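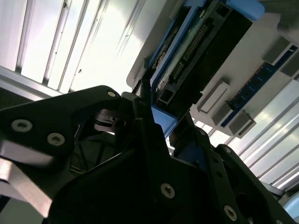
Sirnthorpe Community Help: Equipment and Records

Procedure for retiring desktop computers from a lending program

Posted by Sirnthorpe Library Office

Our library system is closing a lending program under which desktop computers were placed with households and small community groups. The inventory lists 273 machines, most of which have been returned to the main building. We have been asked to offer the usable ones to local schools and to send the remainder for recycling before the end of March.

The loan agreement states that the library will remove borrowers' files, but it does not specify a method or the records to be kept. We would appreciate guidance on both points. We would also like to know whether a machine may be donated without its original drive. The budget for this work is $3,000, including transport.

Posted by Drusten Surplus Desk

Our office completed a similar closure. We recommend that the inventory be settled before any equipment is opened. Assign each machine a reference number, attach it to the outside of the case, and enter the same number on the loan file.
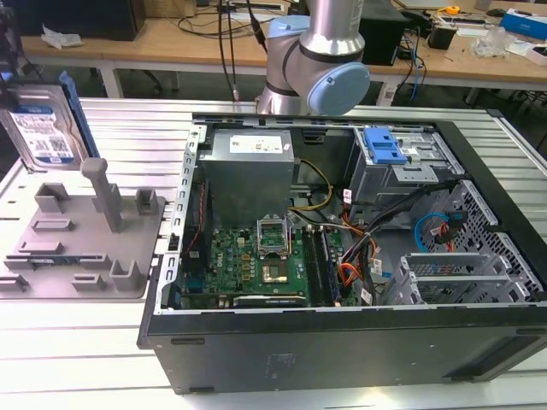 Desktop tower with its side panel removed.

A drive that is removed should receive the same reference number as the computer it came from. Two staff members should sign each entry, one for removal and one for receipt into locked storage. A drive that passes a full erase may be returned to service. A drive that fails, or that the erase software does not recognize, should be sent for physical destruction.
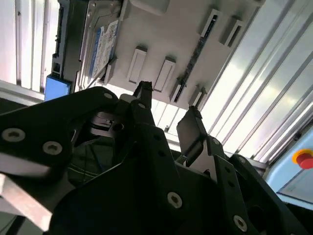 The destruction certificate should list serial numbers individually. We do not accept a certificate that gives only a total weight, as it cannot be matched to the loan files.

A computer may be donated without a drive, provided that the donation form says so plainly. Schools in our area generally prefer this and install their own.

Posted by Moon

Just ask the recycler. Ours handled everything and charged nothing for pickup.

Posted by Bristau Records Service

The reply above may hold for pickup, but the library should confirm in writing who is responsible for the data once the equipment leaves the building. Free collection often excludes certificates. We were quoted $1,000 for itemized reporting as a separate service.
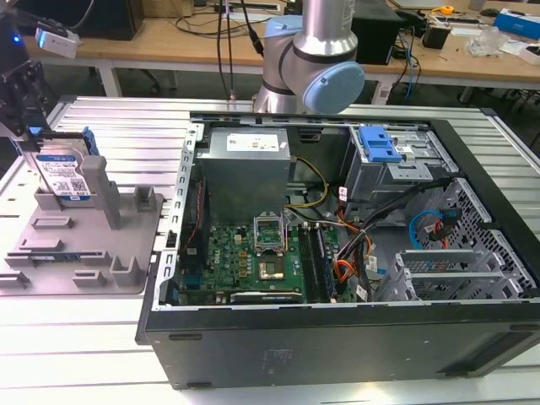
Page 2 of 2

Signed loan agreements should be kept with the erase records for the period set out in your retention schedule. Borrowers should also be given written notice and a final date for requesting copies of their files. Please state in the notice that requests received after that date cannot be met.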